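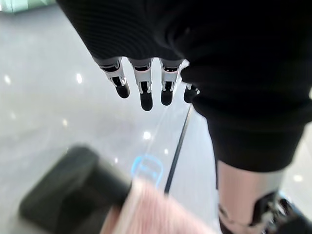
**Figure 1.** Four-fingered hand with segmented links and black fingertip pads, fingers pointing down.

### 3.2 Parcel locker units and test procedure

Two types of outdoor parcel locker were compared. The Goodall unit has a sloping roof panel and doors hinged on the left. The Vukix unit has a flat roof with a folded drip edge, and its doors are hinged on the right. Both were bought with the standard powder-coated finish and bolted to concrete bases at the Grullside housing estate, facing the prevailing wind.

Each unit had 24 compartments. Door seals were inspected before installation, and six doors per unit were chosen for repeated opening, two from each of the upper, middle and lower rows. Every chosen door was opened and closed 600 times over the trial. The opening force was read with a spring gauge hooked over the lip of the door, 30 mm from the free edge. Readings were taken at the start of the trial and after every 30 cycles.

Water entry was checked by placing a weighed sheet of blotting paper on the floor of each chosen compartment. The sheets were changed after rain and weighed again on the same day. Sheets disturbed by a delivery were left out of the analysis.

Lock faults were recorded by the site office on a paper form designed by Joanne Inskip. A fault was entered only if the door failed to release on a second attempt with the correct code. Faults caused by a flat battery were entered separately.

A second pair of units was installed at Tovetby in May, under a covered walkway. These were used for the comparison of coating wear in Section 4.3 and are not included in the water entry results.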